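# Relix – herbal tea and tincture notes, cleaned up

Hi! I've been keeping notes on herbal remedies for years (mostly teas, some tinctures, the odd salve), and this folder is my attempt to turn a pile of notebooks into something other people can search. There are 3,598 entries in `remedies.csv`, one row per preparation, and 540 plants in `plants.csv`. Last big update was 29th September.

I'm a home herbalist, so please treat all of this as a record of what people make and drink. It isn't medical advice, and if you're pregnant or on prescription meds, talk to your doctor or pharmacist first.

## Where it came from

Most rows are from my own notebooks. A big chunk came from Nicanor Insaurralde, who ran the herb stall at Flelstead and let me type up his recipe cards over two long weekends in June (thank you again, and sorry about the tea stain on chamomile). The rest are from the Perić family notebooks, which I had translated, so the wording in those is a bit stiff in places. 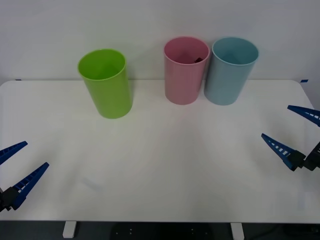 Measurements were the worst part by far. Nicanor's cards say "cup" for nearly everything, and he meant whichever cup he had on hand. A tall plastic one with a thick rim, like the lime green one in the photo, won't hold the same as my grandmother's teacup, so I've left `amount_raw` exactly as written and only filled in `amount_ml` where the card gave me something real to go on. Blank means I don't know. Please don't fill the blanks with 240!

## Columns in remedies.csv

- `id` – never reused, even when I delete a row
- `plant_id` – matches `plants.csv`
- `part` – leaf, root, flower, bark, seed, whole
- `method` – infusion, decoction, tincture, syrup, salve, other
- `amount_raw`, `amount_ml` – see my grumbling above
- `steep_min` – minutes, up to 11 for infusions (longer ones got moved to decoction)
- `keeps_until` – year.month.day, text
- `source` – own, nicanor, peric

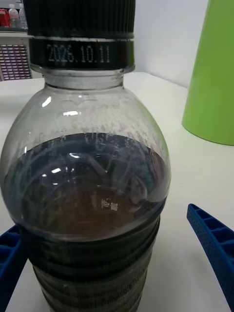

*Date style for `keeps_until`: 2026.10.11, as on the cap band.*

Spreadsheets love to mangle that column, so import it as text. I lost an evening to this.

## Known problems

- Mint is a mess. Seven rows say "mint" and could be anything.
- Some Perić syrups list honey as a plant. I'm getting to it.
- Latin names follow whatever my old Tevex export had, and a few are out of date.

## Using it

Copy it, print it, stick it on your fridge, whatever you like. Just keep the `source` column so Nicanor and the Perić family get their credit. If you spot a mistake, send me the `id` and what you think it should say – a scan of an old recipe card is even better.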